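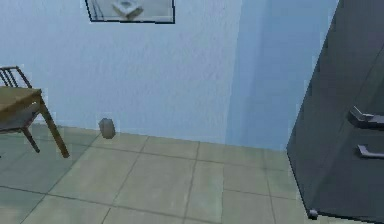
Wamness Renters and Home Owners Group – Walls and Floors

Filed under: Painting > Interior > Touch-ups and patching

Touch-up patches show on a light blue wall. Do I have to redo the lot?

We moved into a place in Kennedy in June and the previous owners left a half tin of the wall paint in the shed. The living area is a pale blue, and there's a bit that sits back from the main wall that looks like a deeper blue. I filled some old screw holes, sanded them and dabbed on the leftover paint with a small brush. The colour looked fine while I was doing it. Once it dried I could see every spot, mostly late in the afternoon when the light comes in low.

I gave the spots a second coat and that made them more obvious. The patches seem a bit shinier than the rest, and maybe a bit darker as well. The lid says low sheen but the colour name has rusted off. The main wall is long and I'd like to avoid painting it all if I can. I don't have a lot of gear, only one roller and a couple of brushes.

Is there a way to blend the spots in, or have I made it worse by going over them? Also, should I be priming the filler? I didn't.

– Dukum

3 answers

Answer from Huguette Poirier

You have two problems and they need separate fixes.

The filler is the first. Bare filler soaks up paint differently from the wall next to it, so the sheen comes out uneven no matter how many coats go on top. It needed a sealer or a primer undercoat. You can still do it now. Sand each patch lightly with fine paper, going a little past the edge so you knock down the ridge the brush left. Wipe the dust off with a damp cloth, let it dry, then put the primer on thinly over the patch only.

The second problem is the brush. The wall was almost certainly rolled, and a roller leaves a fine stipple. Brushed paint is flatter and the light catches it. Use a small roller with a nap close to what was used before. Roll the patch, then roll outwards with hardly any paint left on the sleeve so the edge fades away.

Even then, an old wall has faded and picked up grime, so paint from the same tin may not match. If you can still see the spots after all that, paint the main wall from corner to corner. You don't need to do the other walls, as a change at a corner is hard to pick. The set-back bit can stay as it is if it's a separate colour. Check that first, though – hold a piece of white card against each part at midday and compare. A recess often looks darker only because less light gets to it.

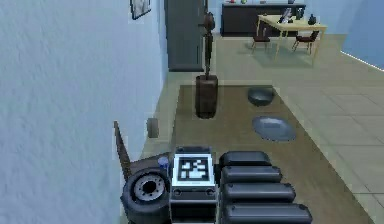
Before you open the tin

Move the dining chairs and roll up any rug near the wall. Stir the old paint for a good five minutes, right to the bottom, because the flatting agent settles and the paint on top dries shinier. That could be part of what you're seeing. If it smells sour or has lumps that won't break up, take it back to the shed and buy new. A paint shop can scan a chip of the wall about the size of a coin.

Answer from Dumby

I just hung pictures over mine. Seriously though, wash the wall first. I spent a weekend trying to match a patch and the wall was just dirty. Sugar soap, then rinse it.

Answer from tradie_189

Agree with most of the first answer. I'd skip the blending and go straight to the full wall. On low sheen you'll nearly always see a touch-up if the light runs along the wall, and you've got afternoon sun doing that. Cut in one section at a time and roll it while the cut-in is still wet. Prime the patches first or they'll flash through the new coat too. Two coats, and leave it overnight before you judge the colour.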